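November 20, 2025

Long day, most of it spent arguing with a planner. I'd promised myself I'd leave the grasp sampling alone until Daniyal Mengal had finished his review, and then of course I opened the file over my first coffee and that was that.

The trouble has been the approach phase. Odon (our motion planner, the one I inherited in August and have been grumbling about ever since) loves a clever path. Ask it to go above something small in a messy scene and it'll find you a lovely smooth curve that brushes past two other things with a few millimetres to spare. Fine on paper, but perception isn't good to a few millimetres, so I end up with a plan that's legal and useless. I've had the clearance cost turned up, turned down, squared, you name it.

So today I went back to the button task in simulation and split the thing in two. First leg: get to a hover point with the fingers open and the wrist pointing down. Second leg: straight descent, no creativity allowed! I gave the first leg 200 samples and a fixed seed, 3499, the one that's been haunting me all week, and stepped through it slowly with my nose nearly on the monitor.
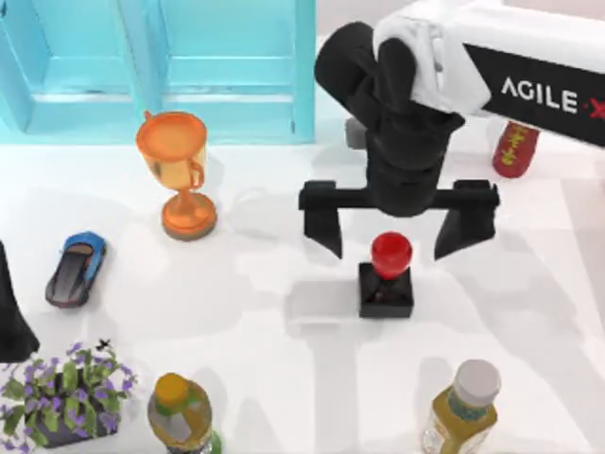
Seed 3499, gripper open over the red button. Trophy and blue car off to the left, flowers in the corner.

I was ridiculously pleased with that hover. I sat looking at it for ages before I let the sim carry on. The wrist hides a bit of the little grey block from this view, which got me wondering how much of our pose jitter is just occlusion. I'd been blaming the filter. Must check what Grundgate does with a half-hidden object between updates - I suspect it quietly shifts the centre towards whatever bit it can still see.

Ran a batch after lunch. Out of 51 starts the old single-leg version failed to find a plan on 16, and the split version did a good deal better, though I fiddled with a timeout halfway through so I don't trust it and I'm not writing the number down. Silly of me. I'll rerun it overnight with the config locked.

Daniyal came online at four and asked why I'd touched the sampler. Fair question. He wants the hover height read from the task file and not hard-coded, and he's right, so that's tomorrow morning gone. Soup for tea, and I still haven't rung Mum.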